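Minutes — arm teaching group, Sollholm workshop, 25 August 2019

Present: Hélder Figueiredo (chair), Xiomara Obi (notes), the Rakell bench team. Apologies from Ikville.

**1. Tube sorting by remote control**

Hélder opened with the news everyone wanted: we now have 174 recorded runs on the two-arm bench, and the last batch is a joy to watch! The operators have stopped fighting the arms and their movements look much calmer on playback. Xiomara asked that we keep mixing caps of different colours with the odd marker, and keep laying them down at all angles — the untidy starts teach the most.

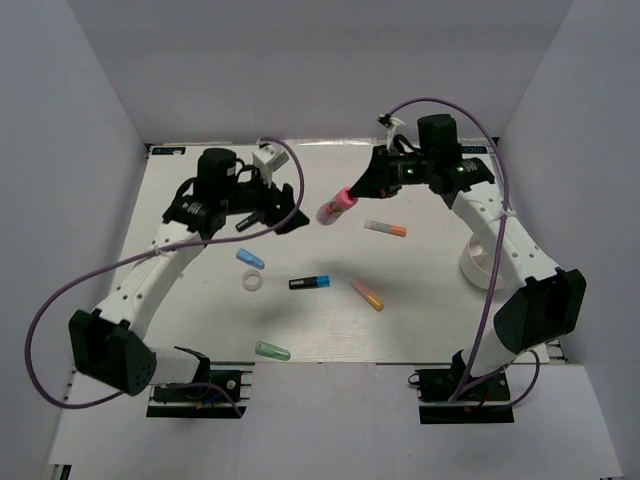 *Reading time: 1 minute*

**2. Grip and cables**

Long talk about the pink-capped tube. Held in the right gripper and tipped towards the middle, it leaves the left arm plenty of space to work, and Xiomara would like all operators to try that approach. Purple cables: the wide loops stay, with the white ties on the forearms. Hélder to check the ties before each session.

**3. Guiding by hand**

Abernathy wants a set of runs where the arm is moved by hand instead of remotely. Lots of keenness in the room. Agreed to record 100 and compare them with the remote ones. Xiomara will write the operator sheet.

**4. Target**

Almost 3,000 runs by the end of January. Ambitious, but the pace is picking up — agreed.

**Actions**

- Hélder: ties, and bench time for Abernathy
- Xiomara: operator sheet, 5 practice runs for each new operator
- Rakell: send playback files to Ikville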